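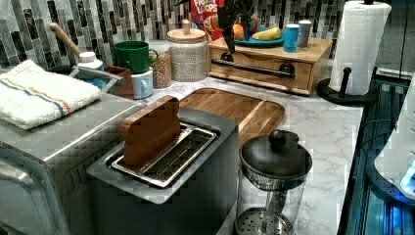

A nossa turma passou o mês de maio a arrumar a bancada do café da manhã, e confesso que me afeiçoei a ela! A regra era simples: tudo o que se usa cedo (torradeira, prensa francesa, tábua) fica à mão, e o pão vai para a caixa de madeira, com a fruta por cima.

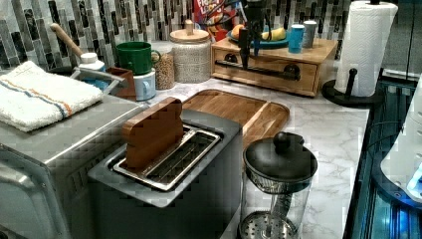 Onde guardar as xícaras pequenas?
Em cima da caixa do pão, ao lado da fruta.

Partilhas: 16 | Comentários: 3

Gerasimos Alexiou: Adorei, vou copiar!
Lurdes: E as migalhas?
Tomé: Boa, malta.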